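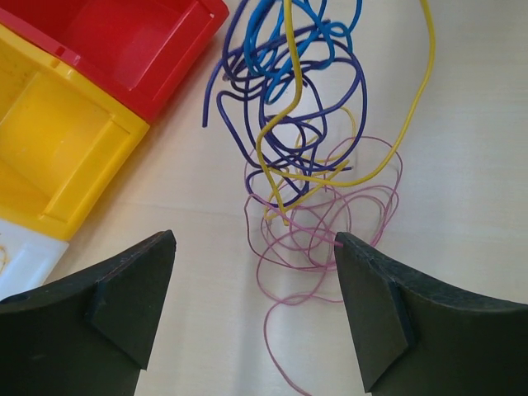 Stendport Repair Hall: progress report to the Flaltura Fund, October

Where we are

The hall has been open for 17 weeks and still has a roof, which puts us ahead of the original plan in one respect and behind it in most others. Your second payment arrived in good time. The invoice for the new fuse board arrived sooner.

What got mended

We took in 86 items this period, chiefly lamps, radios and kettles. Toasters remain our weak point. One has now been in three times and is greeted by name. The waiting list for sewing machines stands at nine, and it would move faster if their owners could bear to leave them overnight.

Classes

The beginners' wiring evening filled up within a day of the poster going up, despite the poster giving the wrong door. Sérgio Quintela taught all six sessions and has agreed to a second run after Christmas, on condition that the heating is on for it. We have put this to the heating.

Money

We are under budget on tools and over on tea. The overspend on the fuse board is set out in the attached sheet, with the electrician's explanation, which runs to two pages and contains the word "historic" more often than we would like. We ask that the unspent tool money be moved across to cover it.

Still to do

The ramp at the side entrance is waiting for a reply from the council. Hinex have offered us shelving, free if collected, and we are looking for a van. The sign outside still says "Carpets".

Next report in the spring, with the ramp figures if there is a ramp.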